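Small rubbery things: how to clean them and keep them together

In our home the small rubbery things are everywhere. Dog chews, bath toys, bumpy stress balls, the little shapes that children bring from parties. For a long time I only put them all in one drawer, and the drawer became sticky. Now I have a better way, and I write it down for people who have the same drawer.

First, take everything out and put it on a light table. On a dark table you do not see the dust and hairs. I do this on Friday evening, when the kitchen table is free.

Second, look at the surface. A smooth thing is easy, you wipe it and it is finished. A thing with many bumps and ridges needs a brush, as the dirt stays deep between them. I use an old soft toothbrush and a bowl with 600 ml of warm water and a small drop of dish soap. The Flutico soap is good for this, but any mild one will do. Brush in the same direction as the ridges. If there are round knobs, make small circles. 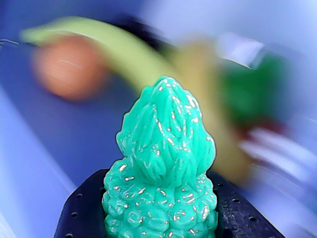
Long ridges on top, round knobs lower down: brush the two parts differently.

Do not use the harsh powder for sinks. I tried it one time and the shine was gone from a yellow duck, it became dull like chalk. Hot water from the kettle is also not good for soft material. And please do not put these things on the radiator to dry - they can bend, or they start to smell.

For drying I shake them well and leave them on a towel for 11 hours, so in practice the whole night. Things that have a hole in the bottom must stand with the hole down. If you press and some water still comes out, leave them one more night.

Third, the sorting. Here many people make too many groups. I had 17 small boxes from Gukach, with labels, and after one month all was mixed again. Now I sort by color only when the children want it. For myself I make one group for wet places, one for the dog, and one for all the rest. Pale things I keep apart from the strong colors, for the dye can move from one soft toy to another when they lie pressed together in summer. 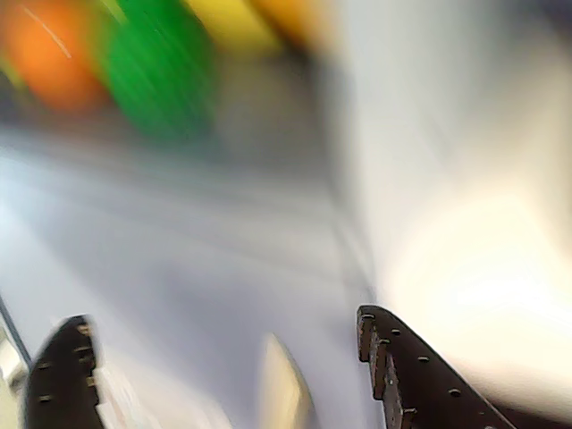

Pale pieces are easy to lose on a pale table, so pick these up first.

For storing, a box with a few holes is better than a closed plastic bag. I have a flat one from Sisay that goes under the bench. Put a sheet of kitchen paper on the bottom and change it when it feels sticky. If two things already stuck together, do not pull. Put a little corn starch between them, wait 7 minutes, and turn them slowly until they separate.

What about a thing that stays sticky also after washing? Usually the material is old. I wash it once more, and if it is the same the next day, it goes in the trash. The Flallidell market has new ones in August for small money.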